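House meeting, Zepeda, back bedroom and clothes. April, started 7ish in the kitchen

Present: Rosimeire Leite (chair), Elvia Bermúdez, Bohdan Nechyporuk, Yolotzin Ayala (notes, sorry for typing)
Apologies: Tiburcio Cárdenas, on lates

**1. Last minutes**

Agreed. Bohdan says he never promised to bleed the radiators, only to look for the key. Corrected. Key still missing.

**2. Folding in the bedroom**

Long item. Rosimeire wants one way of doing it so piles don't get redone by whoever comes next. Elvia: the piles are fine, it's the mixing that's the trouble. Black things and white things in one heap, then white fluff over everything. Bohdan doesn't see fluff.

Agreed after some back and forth:

- whites kept out of the dark heap from the start, basin for whites only
- jeans folded in half then in thirds, heaviest at bottom
- piles no higher than 8 garments, they lean after that
- T-shirts with printing folded print inwards (Elvia against, says you can't tell which is which. Outvoted)
- nothing to be left on the mat overnight

Yolotzin asked about hangers. Wire ones mark the shoulders, so trousers and light things only. Wooden ones to be bought if there is money, see item 5.

Folding on the bed v. folding on the desk: desk is too full of bottles etc and Rosimeire doesn't want it cleared every time. Stays on the bed.

**3. Mat**

Do we keep the woven mat on when folding? Bohdan for, gives a flat surface. Rosimeire for, but wants it shaken outside first and not over the balcony (complaint from downstairs, second one). Elvia says the weave catches on buttons and she's had a thread pulled on a cardigan. Keep it for now. Anyone with a cardigan puts the flowery cover down instead.

Mat to be rolled for storage, not folded. It cracks at the fold. Yolotzin to find a strap or bit of ribbon.

**4. What goes where**

Elvia read out her list. Shortened here:

- winter trousers: top of the wardrobe, in the zip bags
- work whites: middle shelf, left
- bedding: bottom drawer, cushion covers as well
- unknown owner: box by the door for 6 weeks then it goes to Aven

Discussion on "unknown owner". Bohdan's khaki top went to Aven last time and he had to buy it back. Wants people to ask in the group message before anything leaves the flat. Agreed. He would also like it minuted that he paid 4 pounds for it.

Socks: not discussed, Rosimeire said we'd be here all night.

**5. Money**

91 pounds in the tin after the Dreltov order (zip bags, lavender things, new pegs). Elvia querying the pegs, half of them snapped on first use. She will write to Dreltov and ask for a refund or replacments. Wooden hangers: up to 20 pounds approved, Yolotzin to get prices. Not the Puten ones, the hooks turn round.

Rosimeire asked whether the tin should live somewhere other than behind the rice. Left for now.

**6. Bedroom, other**

- Peg on the wall by the bed loose according to Elvia, Bohdan says it's fine. Bohdan to check it anyway
- straps and bags hanging along the wall: owners to claim theirs, rest goes in the box from item 4
- mirror needs a clean. Red paper decorations staying up, Rosimeire firm on this
- somebody keeps shutting the window on the latch so it sticks. Please don't
- bulb in the next room too bright for anyone trying to sleep with the door open. Tiburcio to be asked if he minds a softer one as he's the one who reads in there

**7. Wardrobe door**

Still comes off its runner. Bohdan and Tiburcio to lift it back on together, it needs two. Carried over, third time.

**Actions**

- Elvia: Dreltov about pegs; type up the shelf list and stick it inside the wardrobe
- Bohdan: wall peg, radiator key, wardrobe door
- Yolotzin: hanger prices, strap for mat, these minutes
- Tiburcio: door (with Bohdan), say yes or no to bulb
- Rosimeire: shake mat, talk to downstairs and be nice

**AOB**

Elvia wants a lint roller. Fine, out of the tin. Bohdan asked if he can iron in the kitchen, yes if the hob is off.

Next meeting same time next month, Elvia's turn for food. Closed when the rice was ready.

**Attached, bedroom (items 2 to 4)**

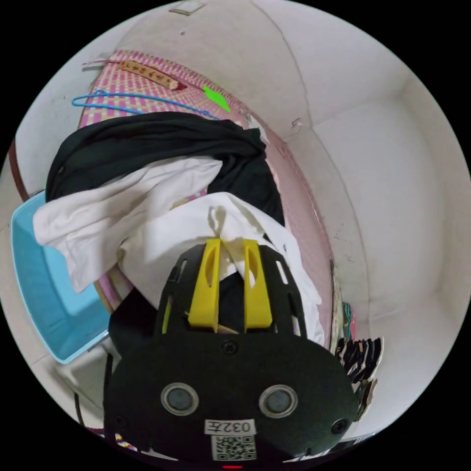
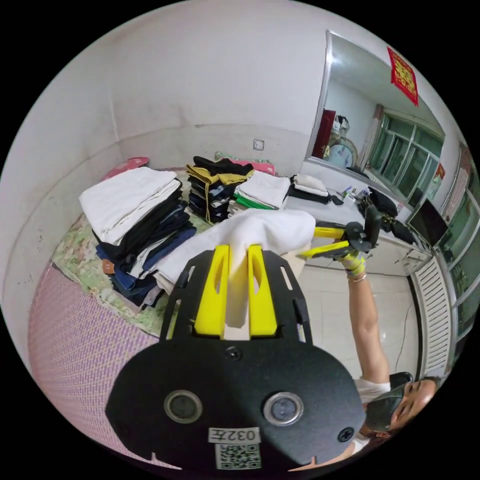
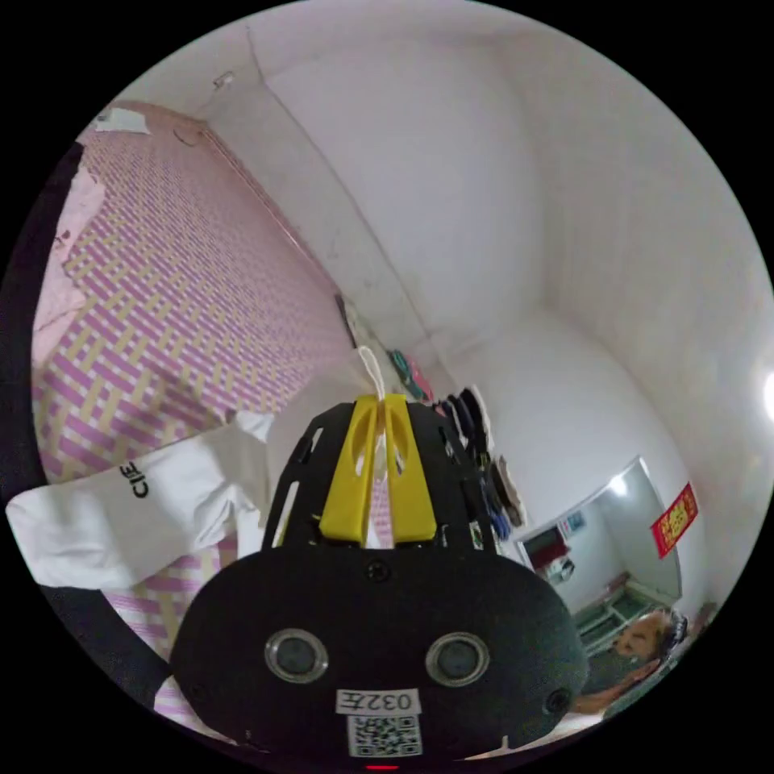
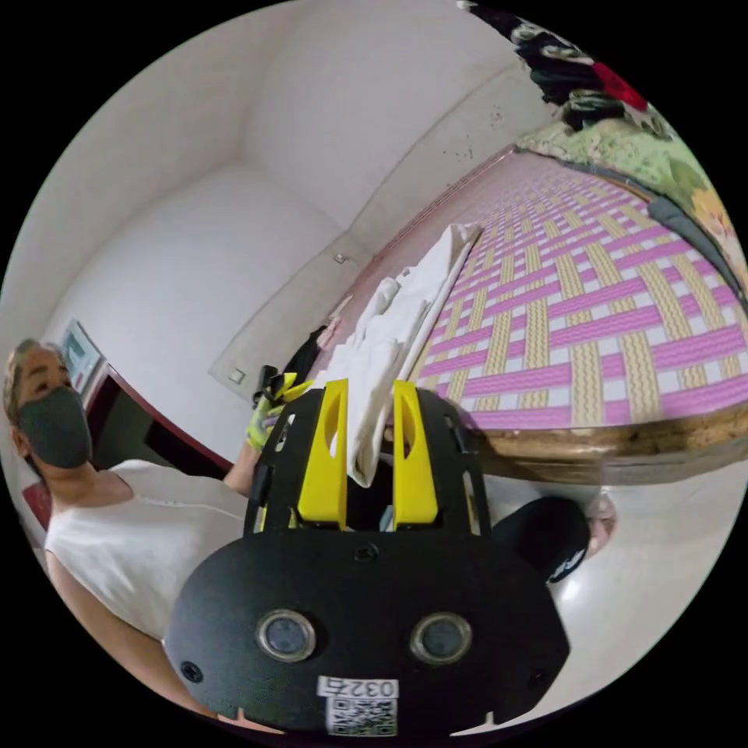
Back bedroom, folding on the bed. The sorted piles are in the second one.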